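Ticket: Derden planner drops the basket-hold constraint after a pick
Project: Skistalau produce stand
Status: open, workaround in place
Opened: 23/06/2025

Problem: the right arm is meant to keep the shopping basket at a fixed pitch while the left arm picks from the stand. On longer reaches the planner replans both arms together and the basket pitch limit is missing from the new request. The logged wrist angle then drifts by up to 26 degrees.

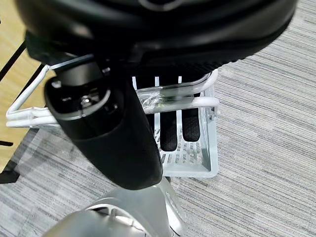 Build is the Dirdale control stack with the December planner branch. Joint limits, tool offsets and the hand-eye calibration were checked first and match the saved values. Reloading the robot model made no difference.

Replayed 50 logged picks offline. The drift shows up in 10 of them, all with targets in the lower bins. The napa cabbage is the easiest one to reproduce with. 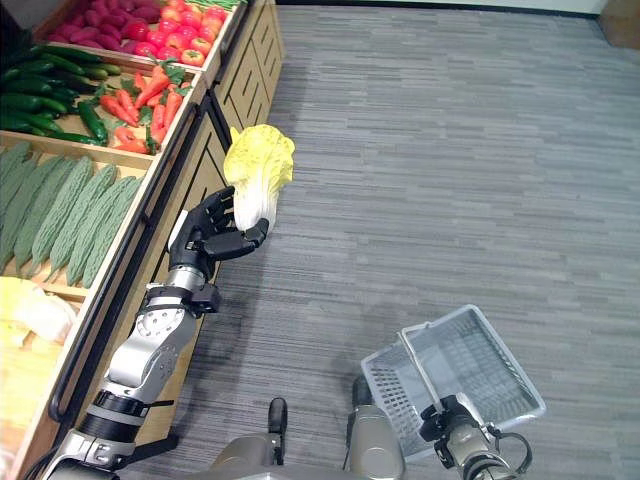
The replan is triggered by the elbow clearance check against the front of the stand. When the check fails, the planner builds a new request from the default template, and the template has no path constraints in it. The first request is fine — I diffed the two.

Also ruled out perception. Grasp poses from the wrist and head cameras agree within tolerance on every failed run, and the basket pose is not updated in the middle of a plan.
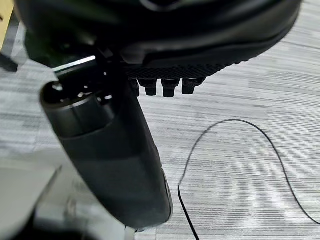

Tried raising the planning timeout to 200 ms. Same result, just slower. Locking the right arm joints during the left reach does stop the drift, but then the torso can't be used and the far bins are out of range.

Workaround: copy the constraint list from the original request before the retry. The patch is on the Alarcón branch and is off by default.

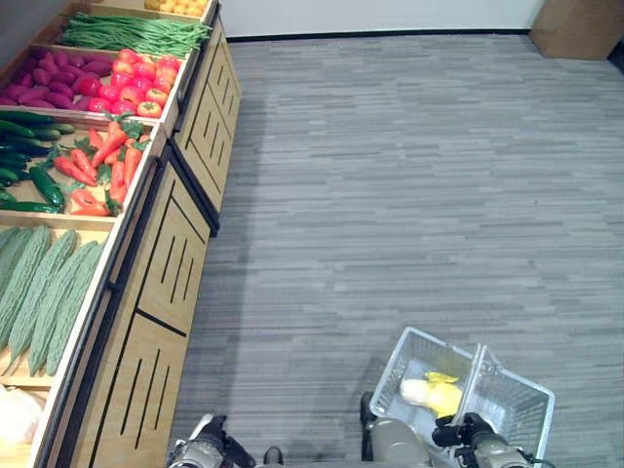
Kevin Ó Dálaigh
Motion planning software

Next step is a regression test that forces the clearance check to fail and compares constraints before and after. Please don't merge the patch until that runs in the nightly build. If you see the drift on any other pick, attach the planner log and both request dumps to this ticket.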